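Robot Open Afternoon at Collbridge: Questions and Answers

By Mitali Haque
July
14 comments | 55 shares

What is the open afternoon?
Visitors can come into the robot lab at Collbridge and watch the arms do bench work with tubes, racks and dishes. Staff run the demonstration and take questions.

Where do I go?
Use the side entrance on Gamage Street. The main doors are for staff. The building dates from 1836 and has a short flight of steps at the front, but the side entrance is level and leads straight to the elevator.

What time does it start?
Doors open at 2 p.m. Each demonstration lasts about 55 minutes, including questions. If you arrive after one has started, you can wait in the lobby for the next.

Do I need to book?
Yes, if you are coming with a school or a club. Families and single visitors can just turn up. Group bookings go through Kamrul Patwary at the front desk.

Who runs the demonstration?
Elvira Londoño leads it. Joon-young Joo works on the gripper control and answers most of the technical questions.

Can children come?
Yes. Children under 12 need an adult with them. Everyone stays behind the yellow floor line while an arm is moving.

Are the liquids dangerous?
No. We use water with food coloring for all public sessions. Please don't touch or drink it anyway.

Will the robot ever drop something?
It happens. Tubes slip, and a grasp sometimes has to be tried again. We don't stop the session for a dropped tube unless there is a spill on the floor.

Is the robot working by itself?
Part of the time. Some tasks are driven by a person using hand controls, and others run from a trained program called Jurilel. Elvira will say which one is in use before each task.

What does the work look like up close?
The wrist cameras show it best, and their view is on the screen during each session.

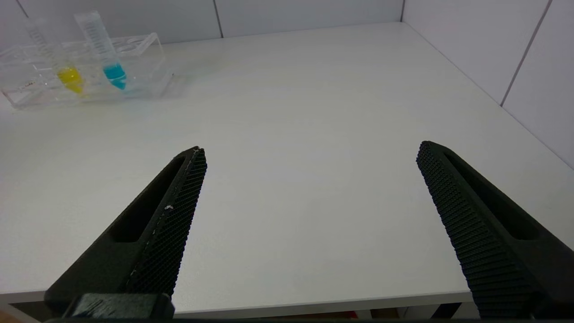

Gripper open, with yellow and blue liquid in the tubes at the rack.
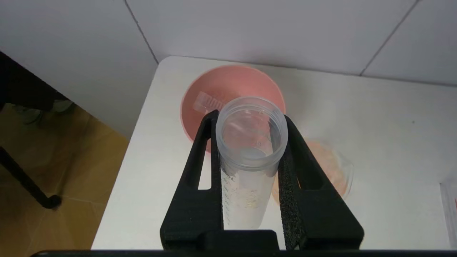
Can I take photos?
Yes, without flash. Bright flashes can upset the cameras.

Can I try the controls?
Only at the last session of the day, and only for a few minutes each. Put your name on the sheet at the desk when you arrive.

Is there parking?
There is a pay lot behind the Wonetti building. Street parking on Gamage is limited to 2 hours.

Who do I contact about access needs?
Ask for Abdelkrim El Sherbiny at the front desk. He can arrange a seat near the screen or a quieter session.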